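The protocol Reiko Amano inherited at Allham ran to five pages and had been written by someone who distrusted the reader. Step one was to wipe the bench. Step two was to wipe it again with a fresh cloth. She had typed it out once, in her first week, and changed nothing except the font.

The dye was Olia, supplied by Kamath in amber bottles and diluted in house to a working strength. At that strength it was green with some yellow in it, and it would mark a cuff permanently. Its purpose was to follow groundwater. It was put down a bore on the Skonton side of the ridge and, if the maps were right, came up at the springs on the other side. Samples arrived in an esky and were read against a dilution series. The series was made fresh each time. The protocol was firm on this and gave no grounds.

She was 29 samples into a set of 30 when the number came up. The instrument had returned nothing above background for every spring on the list. The last one read 89.

She wrote it in the book. She did not underline it. A single high reading at the end of a run had four ordinary explanations: a dirty cuvette, a mislabelled tube, carryover from a standard, or the analyst. She took them in that order. The cuvette was clean. The label agreed with the field sheet in number and handwriting. No standard had been run since morning.

That left the analyst. Amano examined her gloves under the ultraviolet lamp, then her sleeves, then the pen. The pen had a faint green thumbprint near the clip. She looked at it for some time and put it in a zip bag, which she labelled PEN.

The sample could be read again, but the pen made a second reading worth very little unless the standards were remade from the bottle. Making the series took an hour and a half. The building's heating went off at six. She put her coat on under the lab coat, as the previous analyst was said to have done, and found that it restricted the elbow.

There was a further consideration. Her father had sunk the bore at Skonton, under contract, in a dry year, and had told anyone who asked that the water there went nowhere. He had drawn the section himself, in coloured pencil, with the limestone stopping short of the ridge. The drawing was still in the district file. It was a good drawing. The hatching was even and the scale bar was correct.

He now lived in a unit with a view of a car park and telephoned on Sunday evenings to ask whether they had finished wasting dye.

She got down a clean beaker and turned to page two.

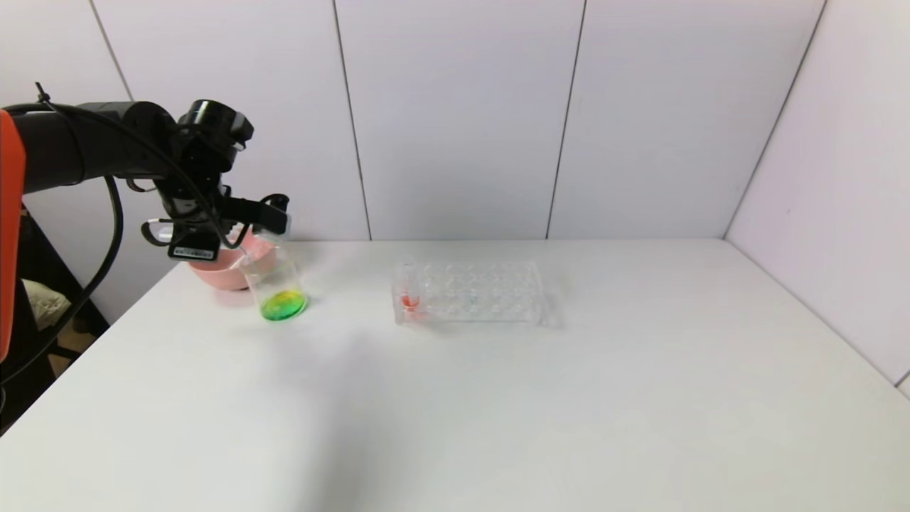
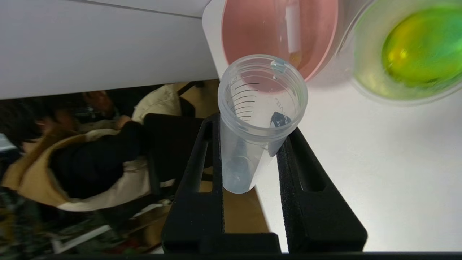
Allham, September 3, 2018

The second series plotted as a straight line. She read the blank, then the standards from weakest to strongest, then the blank again, rinsing between each. The blank had not moved. She changed gloves and read the sample.

It came to 89.

She entered the figure beneath the first and initialled both. In the remarks column, which was narrow, she wrote: standards remade, result confirmed, see bag. Then she washed the glassware and stood it upside down on the rack.

The telephone was on the wall by the door. The protocol said that a positive result was to be reported to the field office before any other party, and the field office would not be staffed until morning. She dialled her father's number as far as the last digit and hung up.

In October they would dose the bore again, at half the quantity, and she would need more tubes. She wrote that on the order sheet, using a pencil.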